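The House on Plesville Road

Part One

My aunt left the house in Drokham to the four of us, and the other three had good reasons to be somewhere else. So I drove out in August with a roll of trash bags and a list of things to find: the deed, the insurance papers, the key to the shed.

The house was built in 1955. She had lived in it for 22 years and changed very little. The kitchen cabinets still stuck when the weather was humid. The phone was on the wall by the back door, and under it was a pad from the Delacroix hardware store with one word written on it: bulbs. I didn't know if she meant light bulbs or tulips. I put the pad in my shirt pocket.

I began in the bedroom and found the deed before lunch. It was in a shoebox with her tax returns, all in order, going back to 2000. The insurance papers were in the same box. I had told my brother the job would take a week, and at noon on the first day I had two of the three things on the list.

I ate a sandwich standing up and went through the kitchen drawers for the key. There were rubber bands, birthday candles, a tape measure, and a great many twist ties. There was a bus schedule for the Ultbridge line, which stopped running when I was in school. I threw away the twist ties and kept the schedule, then took the twist ties back out of the bag. I couldn't have said what I wanted them for.

The woman from next door came over at three. She had a loaf of banana bread and wanted to know if we were going to sell. I said we hadn't decided. She said my aunt used to sit in the kitchen in the morning with the radio on, loud enough to hear from the driveway, and that the street was quiet now. Then she asked about the lawn mower. I told her it was in the shed and I couldn't get into the shed.

"She never locked it," the woman said.

I walked out back with her and she pulled the door open with one hand. The mower was there, and two rakes, and 24 clay pots stacked in rows with the price stickers still on them. On a nail inside the door hung the key.

I let her take the mower. She pushed it home across the grass, and I stood there a while with the key, which was small and light and had a bit of red yarn tied through it. Then I hung it back on its nail.

In the evening I called my brother and told him I had everything. He asked if that meant I was coming home. I said there was still the kitchen. He said to put it all in bags. I said I would, and after we hung up I washed my plate and dried it and put it where she kept the plates.

I slept on the couch. In the morning I turned on the radio to the station she had left it on. I had meant to start with the cabinets, but I started with the table, with the bread roll in the ruffled bowl, the bottle of coffee, the black pen holder and the green basket. 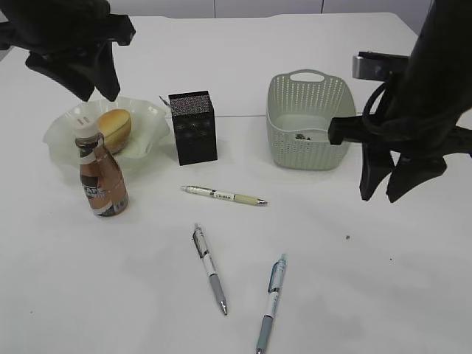 Part Two

The man who bought old furniture came from Ultbridge with a van and a helper. He looked at the bed and the dresser and offered me less than I expected. I took it. He asked if the kitchen table was for sale too, and I said he could come back for that.

They carried the dresser out with the drawers taped shut. When the van had gone I went down to the hardware store and asked what kind of bulbs you could put in the ground in August. The girl at the counter said it was too early for tulips and I should try again in the fall. I said I probably would.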